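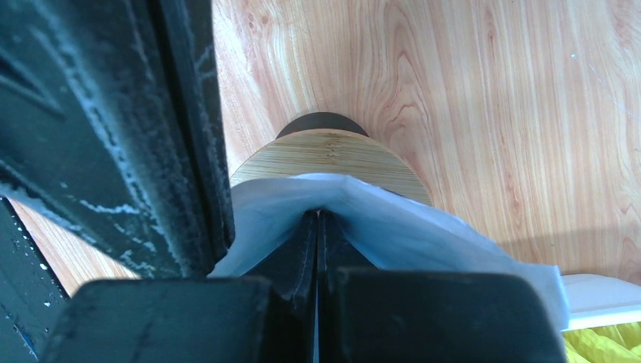 Planner keeps swerving when the paper fills the wrist camera view

We use cookies to remember your sign-in and which answers you have read. OK / Change settings

Daichi Yagi
Posted 9/19/26

Hello all, and thank you in advance to anyone with the patience to read this through! I have two arms on a shared rail, and I'm teaching them a little coffee routine: pick up a paper filter, open it out and lower it into the dripper. I've got the planning running in Virkemitz, with the depth from the wrist cameras going into its obstacle map.

The grasp itself I'm happy with. The trouble starts as soon as the paper is in the fingers. The map decides there is a large new obstacle right in front of the gripper, the planner tries to go round it, and of course the obstacle comes along for the ride. I've cut the cloud to 4,000 points per update and that only made it swerve more slowly. Turning the map off does cure it, but then I've nothing to stop one arm wandering into the other, and I'm rather fond of both of them.

Is there a proper way to tell the planner that the paper belongs to the hand?
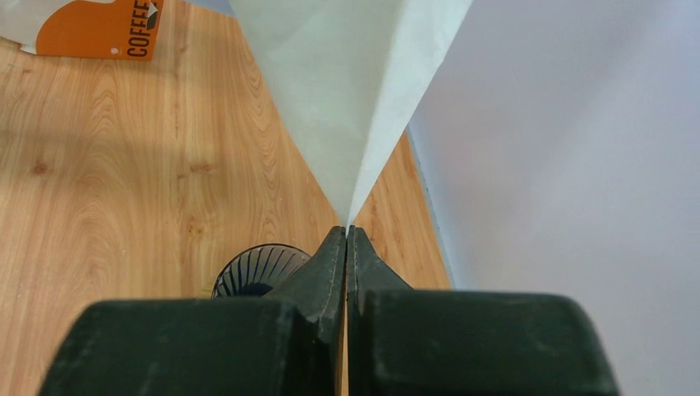 Cukeck

Yes, there is, and you're closer than you think. You want to attach the paper to the gripper as a carried object the moment the fingers report closed, and then have the map ignore any points inside that shape. I use a plain cone with its tip at the fingertips, since a folded filter held by its point opens out away from the hand. Make it a little bigger than the real thing, because paper bends and your cone won't.

Two things caught me out when I did mine. The first is the order: attach, clear the map, then plan. If you plan first you get one last swerve from the old points and spend an evening blaming the wrong file (ask me how I know). The second is the target. Allow contact between the cone and the dripper for the final lowering move only, or the planner will quite rightly refuse to put one inside the other. And do remember to detach when the fingers open!
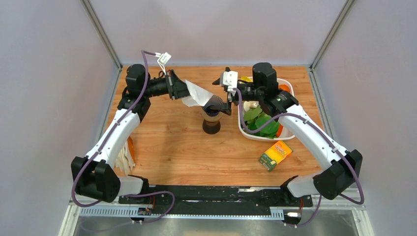 Tsuji

Just turn the speed down, worked for me.

Drarell

I'd go with Cukeck's answer, with one addition for when both grippers are working close together over the cup. Each arm has to know about whatever the other one is carrying, so put both in one planning group for that part, or lock one still while the other moves. Leave some room for the cables too. I model mine as fat tubes along the links, which looks dreadful on screen but has saved me a good deal of worry.

Slowing down is sensible while you test, Tsuji, though it won't stop the map seeing the paper.

Contact us | House rules | Copyright Virkemitz Users' Help Pages | Back to top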